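House rules for hand-held grippers, second try

So I finally rewrote our rules sheet. The old one was two pages long and I'd bet money that most people at Tultwood stopped reading somewhere in the first paragraph (I wrote it, and even I skipped bits). The new one fits on a single side of paper and it's taped up by the door, where you have to look at it while you wait for the kettle.

Most of it is boring stuff, and I mean that kindly. Wipe the finger pads before you start. Check that both fingers open all the way and close all the way. Look at the tags, really look at them, because a smudge on one black square can spoil a whole morning of recordings and you won't find out until somebody opens the files on Friday. Head camera on last, after the grippers are checked, so you aren't fiddling with a strap while holding something expensive.

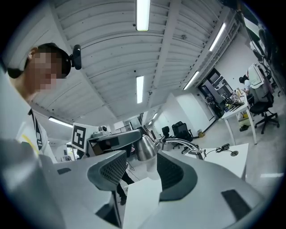 The rule I fought hardest for is the 90 second one. Before any session you stand still for 90 seconds and let everything run, with no task and no chatting. It feels silly! People shuffle their feet and sigh. But we've had far fewer sessions thrown out over bad syncing, and I'd much rather be bored for a minute and a half than redo a whole afternoon.

Then there's cables. Our old sheet said "keep cables tidy," and everybody has their own idea of what tidy means, so that line was doing no work at all. Now it says: if your cable crosses a spot where someone walks, tell the person walking. Out loud. I wanted cable covers too, but I've been asking for those for ages and I'm picking my battles.

Same deal with the floor. Sweep before the first session and again after lunch. I added that one myself and yes, I have already forgotten it once.

The part I'm least sure about is how many people can be working close together. The draft says 2 at one table, and a third can step in only if both of the others have stopped moving. Wundeck wanted it looser, and I get that, there's a schedule to keep. I just think that when you're staring at your own hands you lose track of everybody else's elbows. 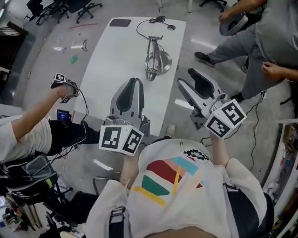

Admasu wrote back that the two-person rule is fine but it's missing a word everyone can shout. Stopping is the easy bit, the comment went, but how does the third person know that the other two have stopped and aren't just pausing? Pick one word, use it every time, and write it at the top of the sheet in big letters.

Well, that's going in. We tried "clear" and it sounds too much like "here" from across the room, so right now it's "parked." I kind of love it. You say it, you lower your hands, and you don't lift them again till you've said "moving."

Next up is the naming rule for the folder we all just call Data, which has 44 recordings in it called "test." A few of those are mine. If your lab has a naming scheme that people stick to, please leave it in the comments, and I'll try it out before I print the sheet again in October.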